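**Table-setting demos: how many is enough before you train?**

**tonlab_anh**
Hi all, Ánh Lục here, posting from the Jovarthorpe shop. We're gathering demos for a two-arm table-setting policy and I want a sanity check before I burn all of May on this. The task is plate onto tray, fork and spoon end up on the plate, arms back to rest. The plan was 500 episodes, then train, then look at what fails. My labmate wants 2,000 before we train anything at all.

My reset looks like this every time – tray in the middle, plate off to the right, fork and spoon already on the plate.

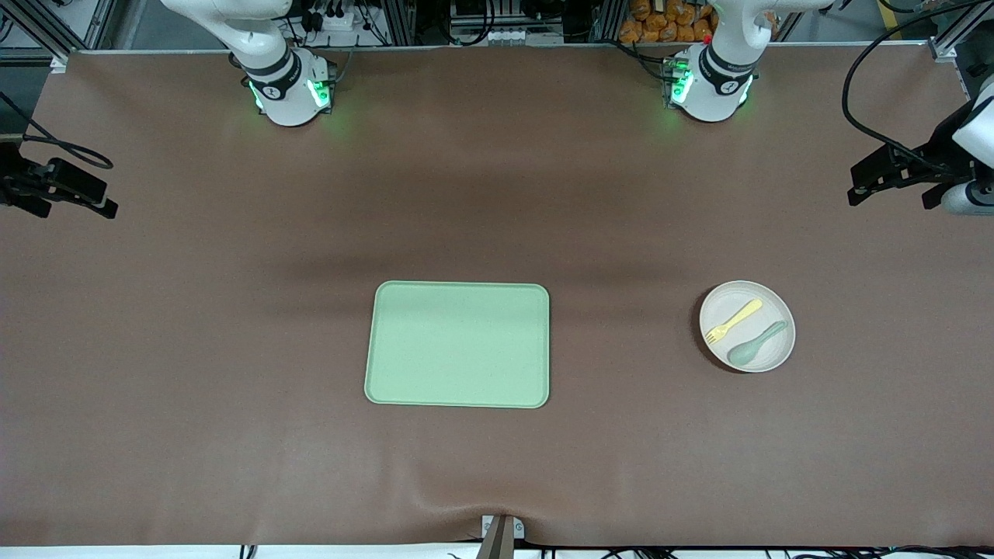 I put the tray back by eye, so it wanders a little from one episode to the next, and I've been telling myself that's free variety. Is it? Or should I be moving stuff on purpose?

**grarnisex_pete**
Move it on purpose! By-eye resets feel random but your hands go back to the same spot. We did 600 on a drawer task that way and the policy fell apart as soon as the drawer was a bit to the left. I'd take 500 with real spread over 2,000 like that one any day.

**wobblejoint**
Disagree, at least for the first batch. If the layout is all over the place and your driving is still sloppy you can't tell which one is hurting you. Do one layout, get it working, then spread out. Also what do your wrist views look like? A pale tray and a pale spoon together would worry me more than the count.

**tonlab_anh**
Fair question. I went through some wrist frames tonight and the spoon on the white plate reads fine to me, even way out at the side of the view. Spoon over tray I'm less sure about, they're so close in color.
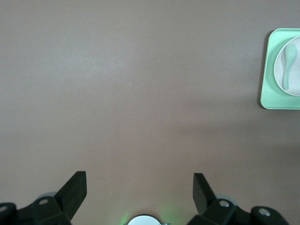

*Wrist cam, fingers open, tray and plate over at the right*

**wobblejoint**
OK, that's better than I expected, you've got a shadow under the spoon too. I'd still throw in a batch with a darker tray.

**grarnisex_pete**
Or leave the tray alone and swap the spoon, cheaper. And please label the bad grasps instead of deleting them. We tossed ours and I still regret it.

**iltier_moss**
Butting in on the count thing: train at 100, then again at 200, and so on. You'll see the curve flatten or you won't. Waiting for 2,000 to find out your camera slipped at episode 5 is a rotten way to spend a month (ask me how I know).

**tonlab_anh**
Ugh, yes, okay. New plan: a small batch with the fixed layout, a quick train, then I tape out a grid and start shuffling the tray and plate. Pete, how do you tag the bad grasps, per episode or per time step?

**grarnisex_pete**
Per episode, plus a short note. Time steps if you've got more patience than me.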